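What Is a Tall Tale?

Have you ever come home from fishing and said the one that got away was as long as your arm? And then, by bedtime, it was as long as the car? Then you already know how to tell a tall tale!

A tall tale is a funny story that stretches the truth until it's way too big to believe. The person telling it keeps a perfectly straight face the whole time. Everybody listening knows it can't be so, and the teller knows they know, and that's where the fun comes from. 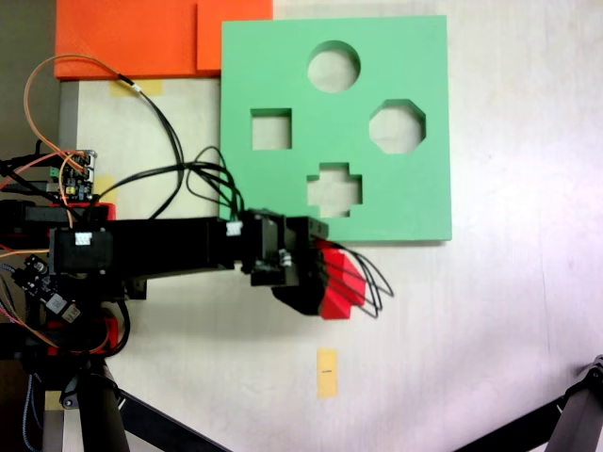

A green board with a circle, a square, an octagon and a cross cut out of it.

Is a tall tale a lie?

Good question! A lie is meant to trick you. A tall tale is more like a game that the teller and the listeners play together. If I tell you I ate 848 pancakes before school on Wednesday and was still hungry at recess, I don't expect you to call a doctor. I expect you to ask if there was syrup. (There was. It came in a fire truck.)

How do you stretch a story?

The big word for stretching is exaggeration (say it: ig-ZAJ-uh-RAY-shun). Start with something ordinary and true, like a windy day. Now pull! It was so windy on the Daline River that the fish had to hold on to the bottom. It was so windy that a hen laid the same egg five times.

Small, exact details help a lot. "It was really cold" is just weather. "It was so cold in Flevudska that our words froze in the air, and we had to carry them inside and thaw them in a pan to find out what we'd said" is a tall tale. Saying exactly where it happened makes the silly part even sillier.
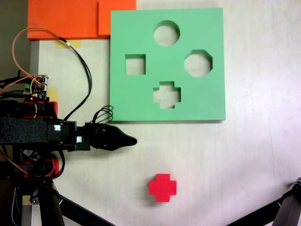 Bostden Public Library | Youth Services Department

Where did tall tales come from?

People have told them in lots of countries for a very long time. In America, many were swapped by loggers, sailors, cowhands and farmers after a long day of work. There was no TV, so a good talker was the evening's entertainment! One person would tell a whopper, and the next would try to top it. Stories grew as they were passed along, and a hero who was seven feet tall in one camp might be 45 feet tall in the next.

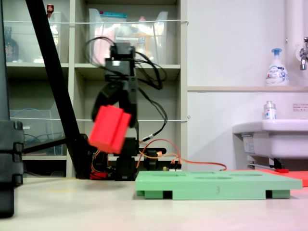
You can tell one about yourself, too. Lots of funny writers do this when somebody asks where they grew up. Were you born in a hospital? Maybe you were! But maybe you rolled into town inside a runaway pumpkin, weighing 300 pounds and already whistling.

Try it out! Finish one of these and read it aloud to somebody. No giggling until the end.

My bedroom was so messy that...

My dog Bouzid is so fast that...

The day I was born, the mayor...

Words to know

Exaggeration: making something sound much bigger, faster or stranger than it really is.
Whopper: a very big, very silly fib told for fun.
Straight face: looking serious when you want to laugh.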